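Coffee corner: the capsule machine is set up

The capsule machine is now in place at the far edge of the long wooden table, with the water tank on the right-hand side and the drip tray on the left. It can be used from 8 in the morning. Tea drinkers still have the kettle at the Hullora end of the building.

Capsules come from Saditine in boxes of 50 and are kept in the cupboard under the window. The price stays at 33p each. Please put the money in the tin and write your name on the sheet.

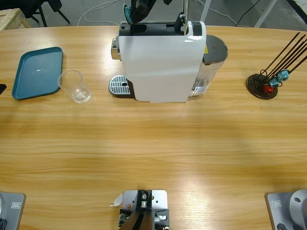 Keeping the table clear

The wood marks easily, and the old machine left a ring that took a lot of rubbing to get out. Put full cups down on the rectangular tray and wipe up drips with the cloth, using water only. Kirnen oil goes on twice a year, next in April, and the table needs a night to dry afterwards.
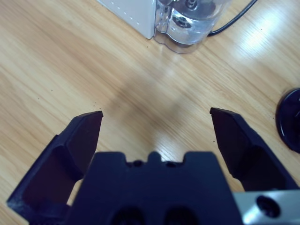
Reading time: 1 min

Making a cup

Check the water first. The tank has a dark lid and clear sides, so the level is easy to read. Fill it from the filter jug up to the line. Put your cup or glass on the metal grate, under the spout, before you press anything. A long coffee needs a tall glass, and the clear tumblers are the right height. 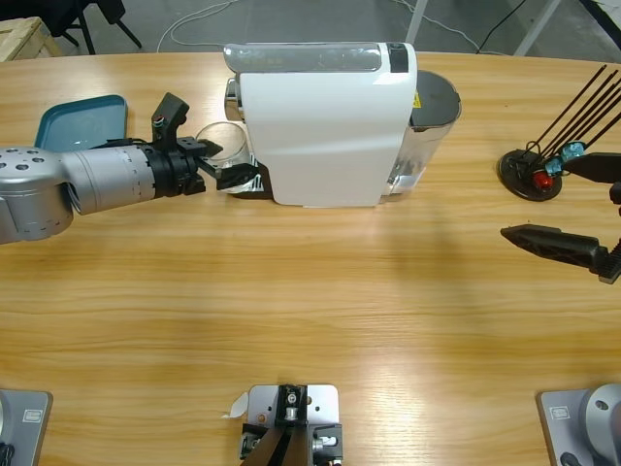

A clear glass at the front of the coffee machine.

Used capsules go in the Pfister recycling bag, which is collected once a month. We sent back 647 last year. Whoever finds the bag full should tie it up and start a new one.

The drip tray has to be emptied at the end of the day. Lift off the grate, rinse both parts in the sink and dry them before they go back.

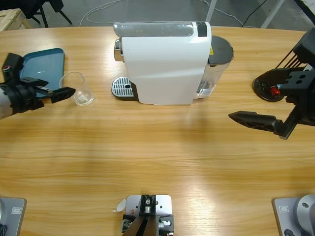

The glass, the drip tray and the spout.

Descaling is every second month, and the sachets are in the drawer with the spoons. To go on the rota, ring Mabli Pumphrey on extension 987.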